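Everyone at Jescombe wants the big number. 1000 demos, one score, done. I think the score is the least useful thing we have.

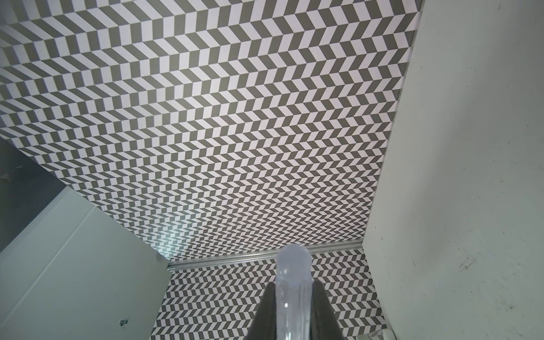
A success rate hides where a policy struggles. Sesiven gets 31 out of 100 on our mixed bench and people shrug. But see-through stuff is its own problem - a clear tube in the gripper with zigzag tiles showing behind it isn't the same test as a solid block. Score them seperately.

Same with small tools. Battery swaps, say.
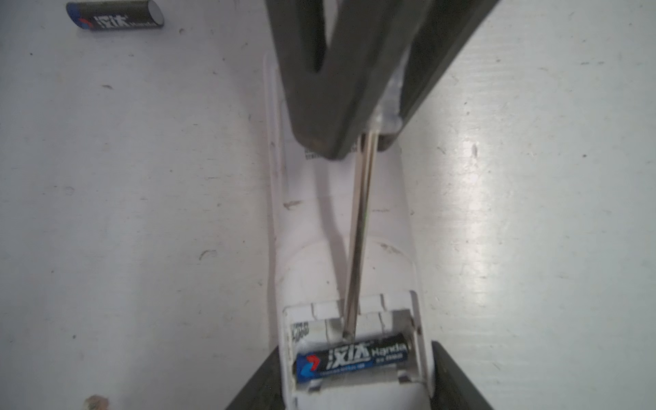 Drornico lumps all of it under "manipulation". Lazy. Contact tasks need their own line in the table, and the failures writen out.

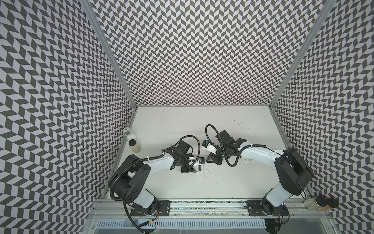
Two arms, grippers nearly meeting over the table.

And 2 arms doubles the ways to be wrong. Which one slipped? The score wont say.

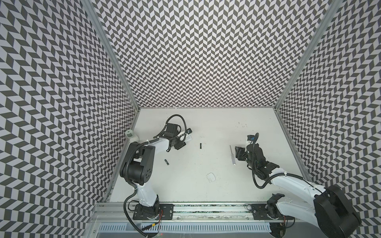 So publish the failures. All of them, sorted by cause. Krishnan did in January and I learned more from that than from any leaderboard.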